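首页 日记 旅行 学中文 关于我 留言

最后更新：1月10日

今天是星期五，下了一天的小雨。我五点半就醒了，躺在床上听水管的声音，听了很久才起来。我想把这个星期的事写下来，用中文写。Benedicta Mahama 看过我上一篇日记，她说我的句子“太整齐，像穿了新鞋的人走路”。我查了字典，确定她不是在骂我。所以今天我试着写得松一点，错了也不改太多。

先写面包的事。

我住在 Vellville 已经第二个冬天了。去年冬天我什么都不会做，早饭吃买来的白面包，晚饭吃米饭和鸡蛋。今年我决定学做酸面包，就是用自己养的酵种发的那种。中文里这个东西有好几个名字，有人叫“老面”，有人叫“酵头”，有人叫“鲁邦种”。我问过语言学校的老师，她说老面和酵头不完全一样，可是她自己也不做面包，说到一半就去接电话了。我在这里一律写“酵种”，请会做的人原谅我。

我的酵种是 Odair Aguiar 给我的。他在 Lins 街的面包房上夜班，早上六点下班的时候我正好出门，我们就这样认识了。他给我一个玻璃瓶，瓶子里只有一点点灰白色的糊，盖子没有拧紧。他说：“每天喂一次，水和面粉一样多。如果你忘了，不要哭，再喂就可以。”我把这句话写在冰箱门上，葡萄牙语写一遍，中文写一遍。中文的“喂”字我很喜欢，打电话用它，给孩子吃饭也用它。早上我打开瓶子，对着里面说一声“喂”，两个意思都对。

星期一

星期一我第一次用全麦粉喂它。全麦粉是在 Skametti 买的，那是车站后面的一家小粮油店，老板娘把面粉装在纸袋里，用铅笔写日期。她问我要磨粗的还是磨细的，我没有听懂“磨”字，以为她说的是“摸”，就伸手去摸了一下面粉。她看了我一会儿，然后也摸了一下，说：“嗯，是细的。”我觉得她是一个很有礼貌的人。回家以后我把这两个字抄了二十遍，一个有石头，一个有手，其实很容易分清。只是听的时候没有石头也没有手，只有声音。

喂完以后，我在瓶子外面套了一根橡皮筋，记住糊的高度。四个小时以后它长高了一半，八个小时以后长到橡皮筋的两倍高，再过一会儿就慢慢塌下去了。塌下去的时候，玻璃上留下一圈一圈的痕迹，好像海水退了以后的沙滩。我小时候住的地方离海很近，冬天也可以走在沙滩上。Vellville 没有海，只有一条河，河边的路这几天结冰，我走得像一个老人。

晚上给母亲打电话。她问我吃什么，我说面粉和水。她沉默了一下，然后问我是不是没有钱了。

星期二

星期二什么都没有做。早上上班，下午上班，晚上睡觉。酵种倒是喂了。

星期三

星期三我做了第一个面团。我把方子抄在这里，以后好对照：

高筋粉和全麦粉一共 482 克。本来想称 480 克，手抖了一下，多出来 2 克，我就不舀回去了，水也没有改。
酵种 139 克。这是瓶子里除了留种以外的全部，所以是这么一个奇怪的数。
盐一小勺半，平的。
水我先放了大部分，剩下一小杯，揉的时候再加。

先把面粉和水混在一起，盖上湿布，等 30 分钟。Odair 说这一步不能省，面粉要自己喝水，人不要催。然后加酵种，再加盐。盐加进去以后，面团忽然变紧了，手感很不一样，刚才还粘在手指上，现在好像不太愿意理我。

我不揉，我折。把面团的一边拉起来，盖到另一边，转一下碗，再拉一边。转一圈算一次，休息，再做一次。中文的菜谱里常常写“揉至光滑”“发至两倍大”，这个“至”字我从前只在机场见过，“由北京飞至某地”。我觉得很有意思，面团也是坐飞机的，从粗糙飞至光滑，中间有时候延误。

我的面团延误得很厉害。厨房太冷了，窗户关不严，到晚上九点它还是扁扁的，一点泡也没有。我把碗搬到暖气旁边的椅子上，用毛巾包好，自己坐在旁边看书。看的是一本讲河流的书，每一页有十几个字不认识，我只查重复出现的字，出现一次的就让它过去。十一点的时候，毛巾鼓起来了一点。我很高兴，又很困，就把面团整成一个圆，放进铺了布的筐里，送进冰箱过夜。

整形的时候我撒了太多面粉，裤子上全是。洗碗池里的面糊也很难洗，用热水越洗越粘，后来改用冷水才好。这个事情请以后的我记住：冷水。

星期四

早上六点起来烤。我没有铸铁锅，只有一个带盖子的旧汤锅，盖子上的把手不能进烤箱，我用螺丝刀把它拆下来了，洞用锡纸塞住。烤箱先空烧，烧到整个厨房都暖和了，连窗户上的水汽也开始往下流。把面团倒出来的时候，它歪了，一边厚一边薄。我拿刀片划了一刀，刀口也是歪的，划得太浅。

盖着盖子烤，再打开盖子烤。味道出来的时候，我站在厨房里不想走开。我不知道怎么用中文写这个味道。有一点焦，有一点酸，像太阳晒过的木箱子，又像啤酒。Benedicta 后来说可以写“麦香”，可是我觉得麦香太干净了，广告里的饼干也是麦香。

切开以后，里面的洞上面大，下面小，最底下有一条很密的湿的地方。Odair 看了照片，回了我一句：“发得不够。但是是面包。”我把这句话读了好几遍。第一句让人难过，第二句让人高兴，中间只有一个“但是”。

皮很硬，我咬了一口，牙床有点疼。第二天再吃就软了很多，蘸橄榄油很好，抹黄油也好，我最喜欢的是抹黄油以后撒一点点盐。半个面包我自己吃了，四分之一给了楼下的邻居，剩下的今天带去上班。

关于“发”字

我想为这个字单独写一段，因为这个星期我查得最多的就是它。面发了，人发烧，发信，发工资，发现，发呆，发财。头发的发不读一声，这个我去年就错过，在理发店里说得很大声。

语言学校的课本把“发”放在第三课，意思是“送出去”，例句是“我发了一封邮件”。可是面团并没有送出去什么，它只是在碗里变大。我问 Benedicta，她学中文比我早六年，说话又快又准。她想了想，说也许可以这样理解：里面本来有的东西，出来了。烧本来在身体里，发出来；财本来在命里，发出来；气本来在面里，发出来。我问她，那么发呆呢？呆也是本来就在里面的吗？她说：“在你那里，是的。”

我们笑了很久，坐在旁边写作业的学生抬头看我们。

还有“醒”字。菜谱上写“醒面二十分钟”，我第一次读的时候以为面团睡着了，要叫它起来。后来明白了，醒面的时候恰恰是让它休息，什么也不对它做。这和我学过的“醒”正好反过来。我跟老师说，中国的面团是躺着醒的。她说，你早上不也是躺着醒的吗？我没有话可以回答，因为这是对的，今天早上我就是这样，躺着醒了四十多分钟。

我的生词本现在有一页全部是厨房里的字：揉、擀、醒、发、醪、筛、舀、撒、焖。其中“擀”和“赶”我写错过，“撒”和“洒”到现在也不能马上分清。Benedicta 的办法是看偏旁，提手旁的撒面粉，三点水的洒水。办法很好，可是油洒了呢？她说油也是水，对于汉字来说。

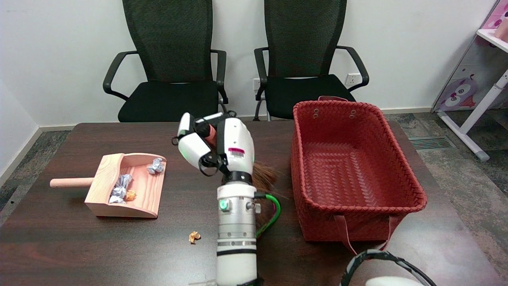 星期五，就是今天

今天把剩下的面包带到 Pludetti，那是我上班的地方，我在那里给人核对货单。午饭的时候我把面包切成薄片，放在一个盘子里。我本来有点不好意思，写了一张纸条：“自己做的，皮硬，请小心牙齿。”同事改了我的一个字，我原来写的是“牙吃”。这样写其实也有道理，但是我接受了修改。

吃的人比我想的多。有一个人问我放了多少糖，我说没有放糖，他不相信，说明明有甜味。我说也许是面粉自己的甜。说完以后我觉得这句话很好，不知道是不是在哪里听来的，如果是，请原谅。还有一个人只吃中间，把皮整整齐齐地留在盘子边上。我母亲如果看见了会生气，我没有生气，我把皮拿回来了，打算晚上煮汤。

下班的时候雨还没有停。我绕路去 Lins 街，想当面谢谢 Odair，可是面包房的灯还没有亮，他十点才上班。我在门口站了一会儿，把一小包东西挂在门把手上，里面是一点橘子酱和一张卡片。卡片上的中文他看不懂，我写的是“面已发，人很好”。明天他一定会来问我这是什么意思。

煮汤的事

汤很简单，以后不用抄了，但是今天还是记下来。洋葱切细，用小火炒，炒到颜色变深。我炒得太急，有几片黑了，挑出来了。加水，加一片月桂叶，加盐。面包皮在锅里煎一下，最后放进碗里，把汤浇上去。面包皮吸了汤以后还是有一点嚼头，比原来好吃。家里没有奶酪了，有的话应该会更好。

吃饭的时候我一直在听雨。“雨点打在窗户上”，这句话课本里有，我以前觉得“打”字太用力了。今天的雨很小，不是打，应该用什么字呢？我想了几个：敲、碰、落、摸。又回到“摸”了。雨摸着窗户。不知道中国人会不会这样写，下次问 Benedicta，她多半会说不可以，然后过两天自己用。

这个周末想做的事

再做一次面包，水少一点，面团在暖气旁边放久一点，放到真的有泡为止。星期三是我没有耐心，不是酵种的问题。

去 Skametti 还纸袋。老板娘说过，袋子拿回去可以再装。顺便买黑麦粉，如果不贵的话。这次她问我粗的细的，我会用嘴回答。

给母亲写信，附上面包的照片，证明我有钱。

把汤锅盖子的把手装回去。螺丝我放在窗台的小碟子里，请不要忘记。

现在是晚上九点四十分。酵种刚刚喂过，瓶子外面的橡皮筋换了一根绿色的，旧的那根断了。我给它留了一块毛巾，围在瓶子下面，夜里厨房会很冷。我还有两页课文没有读，讲的是一个人坐火车去看他的老朋友，生词有二十一个，其中有一个就是“出发”。

明天早上再查。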